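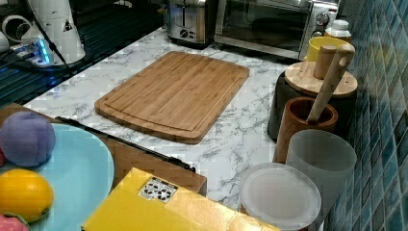

Qui sommes-nous ?

Grandwood est une école de cuisine ménagère installée à Tistberg et ouverte à toute personne désireuse d'apprendre à préparer ses repas quotidiens. L'enseignement s'y donne dans une cuisine semblable à celle d'un logement ordinaire : une planche à découper en bambou, munie d'une rigole, un grille-pain, un petit four posé sur le plan de travail, un mortier et son pilon rangés contre la mosaïque du mur. Les élèves retrouvent ainsi chez eux les gestes acquis pendant les cours.

L'établissement a été fondé par Mme Elif Naz Avcı, qui en assure la direction pédagogique. M. Ekrem Yaman est responsable des ateliers et de l'accueil des nouveaux inscrits. L'école a reçu 343 élèves au cours de la dernière année scolaire, dont 78 dans le cycle destiné aux débutants.

Le cycle complet comprend 26 séances. Les premières portent sur la tenue du couteau, l'entretien des planches et l'organisation du plan de travail ; viennent ensuite les épices pilées, les légumes, les cuissons au four et les pains grillés garnis. Chaque élève nettoie et range son poste avant de quitter la salle.

Les cours ont lieu en journée. Une séance du soir est proposée le mercredi. L'école est fermée en août.

Les demandes d'inscription sont reçues au secrétariat, bâtiment Ertürk, premier étage.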